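About Hasine Bedding

Reading time: 3 min
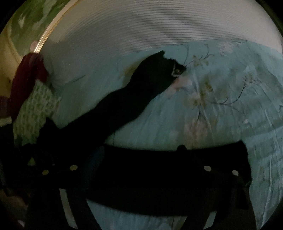
Hasine makes bed sheets, pillowcases and duvet covers in printed cotton. We work out of two floors of the old Walczak building, with the cutting tables downstairs and sewing, packing and the office upstairs. We started with flannel, which we still make every fall, but most of what leaves the building now is floral percale. Muted grounds sell best for us, and a teal-blue sheet with thin dark branches, pale green leaves and small white and pink blossoms looks right against a pale gray-white headboard without much else in the room. It also holds up well under a black cat, who will stretch out across the bed whether the sheet is new or ten years old. Our sheets are made to be slept on by whoever sleeps on them.

What we make

There are two lines. Tritus is our plain range, in solid colors and one narrow stripe. Janda is the printed range, mostly branches, leaves and blossoms, drawn in the office and printed at a mill we have used from the beginning. Both lines come in the same sizes, and the plain colors are matched to the grounds of the prints so that you can put a Tritus pillowcase with a Janda sheet. We change the prints slowly. A pattern stays in the range for several years, and when we drop one we keep enough cloth back to fill orders for single pillowcases for a while afterward.

The cloth

Our percale is woven from long-staple cotton and washed once before cutting. It will shrink a little more in the first few washes at home, and our sizes allow for that. It wrinkles. We don't use a no-iron finish on anything, and a sheet that has been slept on will show creases in the morning. Hang it or fold it while it is still slightly damp if that bothers you, or iron the top fold and leave the rest.

Fitted sheets have elastic all the way around and deep corners. Flat sheets have a four-inch hem at the top and a plain half-inch hem on the other three sides. Duvet covers close with buttons — we tried zippers one season and went back.

How orders work

Everything is cut in small runs, usually about 600 pieces at a time. When a size is out of stock the product page gives the month of the next run, and you can leave your email there. We ship on weekdays. Odd sizes can be made to order, including bunks, boats and antique frames, but please measure the mattress and not the bed.

Returns and repairs

Unused sheets can come back within 60 days. Seams that open are repaired free of charge for as long as we have matching thread, and for most colors we do. Wash the item before you send it and put a safety pin at the spot. We can't repair tears in the middle of a sheet, but we can cut one down into pillowcases for the price of the sewing.

Visiting

The seconds shelf is in Room 403, next to the office, and is open on weekday afternoons. Prices there are marked on the fold. Use the side entrance, and ring if the door is locked.

Page last updated 23 Oct 2024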